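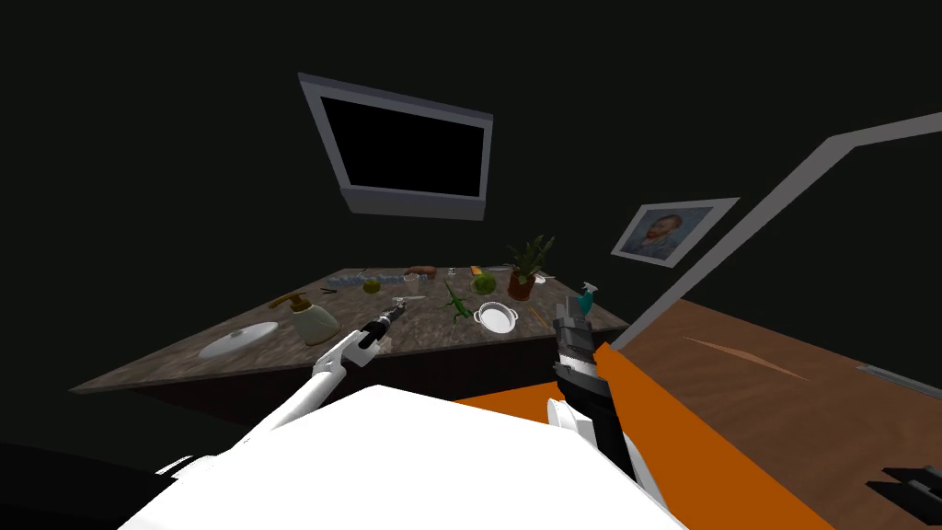
TV with a light gray frame on a dark wall, small framed portrait lower down to the right.

Search products, part numbers Search

Alen 70 Tilting TV Wall Bracket
Made by Rerilero. Sold and shipped by Vidum.

Steel wall plate, two hook-on arms, black powder coat. Holds sets up to 90 lb. Tilts down and back up, locks with a thumb knob on each side. No swivel - if you want swivel look at the Moroz, different page.

Wall plate is 598 mm wide, so it reaches two studs in most houses. Slots the whole way across, you can slide the set left or right after it's hung. Handy when the studs aren't where you wanted them.

Hole patterns: 200 x 200, 300 x 300, 400 x 400. Measure the back of your set before ordering. Center to center, not outside edge. We get a lot of returns on this one.

In the box: wall plate, two arms, four lag screws, bag of machine screws in three lengths, spacers, paper drilling template. Level not included any more. Masonry anchors are seperate, ask when you order. 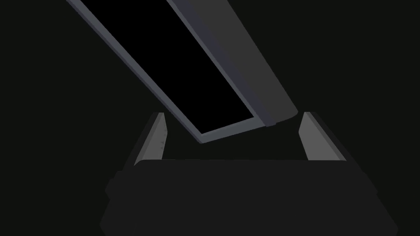 Thick sets with a curved back need the long screws and the spacers. Thin ones take the short screws, don't force it. If the screw stops turning early it's too long, back it out and go down a size.

Height: most people hang too high. Sit down, mark eye level, put the middle of the screen a bit above that. Over a fireplace you will want the full tilt.

Older Alen arms do NOT fit this plate. Hook is narrower. Plates sold before October are the old kind, check the sticker on the back, should say 70.

Customer note from Antonina Bondarchuk: "Went up in one evening, two people. Template was a little creased but fine. Knobs are stiff at first."

Knobs do loosen up. Drop of oil if they dont.

Brick, block and wood stud only. Metal stud - call first and ask for Kirsty Moncrieff, she has the toggle kit and the load chart for it.

Black in stock. White on back order, no date yet.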